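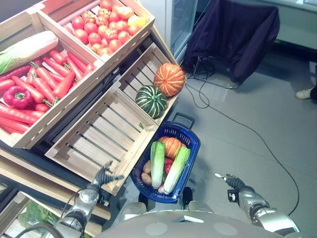
Skavix Slatted Produce Crate, Large

Item 263
Sold singly or in packs of four
Usually ships in two working days

The Skavix large crate is a slatted wooden crate for farm stands, greengrocers, market stalls and home storage. It is made from untreated pine, stapled and glued at the corners, and sanded on the faces you touch. It can be used flat on a counter, stacked, or set at an angle on the matching stand.

We have sold this crate for nine years. The shape has stayed the same apart from one change, made last October, when the corner posts went from square to triangular. The triangular post takes up less room inside and gives the end boards a wider surface to glue to. Old and new crates are the same size outside and will stack together.

Sizes and weight

Outside length: 50 cm
Outside width: 30 cm
Outside height: 16 cm
Gap between floor slats: 8 mm
Weight empty: 1.4 kg
Greatest recommended load, flat: 14 kg
Greatest recommended load, tilted: 9 kg

Wood is cut to these sizes and then dries a little further in storage, so a crate may measure up to 3 mm under. If you are building shelving to fit, leave 10 mm of clearance on the long side.

What it holds

The slat gap suits carrots, beets, potatoes, onions, squash, cabbages, apples and most citrus. Very small items such as shallots, new potatoes and loose nuts will drop through or wedge between the slats. For those, use the Skavix liner, a piece of unbleached cotton cut to the floor of the crate, or any sheet of paper you have around.

Tomatoes, peaches and ripe pears can go in directly if they are sold the same day. If they will sit longer, put a liner under them. The slat edges are eased but they can still mark soft skin under a full load.

Leafy greens dry out in an open crate. Most of our customers keep them in a lined crate with a damp cloth over the top and bring out a few at a time.

Using the crate at an angle

Two stands are available. The Mullent low stand holds one crate at 15 degrees and is meant for a table. The Mullent tall stand stands on the floor and holds three crates, one above the other, each at 25 degrees.

Both stands have a lip at the front that catches the bottom edge of the crate. Set the crate down on the lip first and then lower the back. Check that the lip is inside the end board and has not caught a floor slat. A crate resting on a floor slat will hold when it is lightly loaded, and the slat will crack later.

Round produce rolls. At 25 degrees, apples and oranges need to be filled from the front edge upward, and the bottom row needs to be replaced as it sells. Long vegetables laid across the slope stay put better than those laid down it.

The crate should not be propped on bricks, other crates or a folded box in place of a stand if the public can reach it.

Stacking

Full crates can be stacked five high on a level floor. The corner posts stand 6 mm above the side boards and carry the weight, so air can move between layers. Do not stack if the produce is heaped above the posts. Empty crates do not nest. If storage space is short, look at the Vudeton folding crate, which is plastic and packs down to a quarter of its height.

Finish and care

The crate comes unfinished. Pine darkens with light and handling, and crates kept outdoors turn gray within a season. The color change does not affect strength.

To clean, brush out dry soil, then wipe with warm water and a little dish soap. Stand the crate on its end to dry, out of direct sun. Do not soak it or run it through a commercial washer. The glue is water resistant but long soaking opens the joints.

If you want to seal the crate, food-safe mineral oil works well. Put on one thin coat, leave it overnight and wipe off what has not gone in. Varnish tends to chip along the slat edges and we do not recommend it.

Check the staples at the start of each season. A raised staple can be tapped back with a small hammer. Replacement floor slats are sold in bundles of six, and side boards in pairs. Both come with the staples needed.

Prices

Single crate: $19.50
Pack of four: $72
Mullent low stand: $24
Mullent tall stand: $144
Cotton liner: $4.25
Floor slats, bundle of six: $7

Trade customers ordering 30 crates or more get a lower price and delivery on a pallet. Please ask for a quote and include your delivery address, whether you have a loading dock, and whether you need stands. Pallet orders take up to two weeks.

Printing and branding

End boards can be branded with a name or simple logo, up to 20 cm wide. The mark is burned in, so it has one color and fine lines under 1 mm will fill. Send artwork in solid black. There is a setup charge of $35 for a new design and no charge to repeat it. Branded crates cannot be returned unless they are faulty.

Returns

Unused crates can be sent back within 50 days for a refund of the item price. Knots, small color differences and short surface cracks at the board ends are normal in pine. A split running more than a third of the way along a board is a fault, and we will send a new board or a new crate, whichever you prefer.

Customer questions

Can I use it to store apples over winter?
Yes, in a cool and dark place. Keep to one or two layers of fruit and look them over every week or so.

Does it fit the Szabo market cart?
The Szabo cart takes two crates side by side on the lower deck. The upper deck is narrower and takes one, placed lengthwise.

Is the wood treated?
No. It is kiln dried and has no preservative, stain or wax on it.

Do you sell a smaller one?
The Skavix half crate has the same width and height and is 25 cm long. It does not fit either Mullent stand.

Can I collect my order?
Yes. Order first and wait for the message saying it is ready. Collection is from the side door of the warehouse, and a pack of four fits on the back seat of most cars.

For trade quotes and branding, ask for Diễm Âu in the sales office. Prices on this page were last checked on 2nd August.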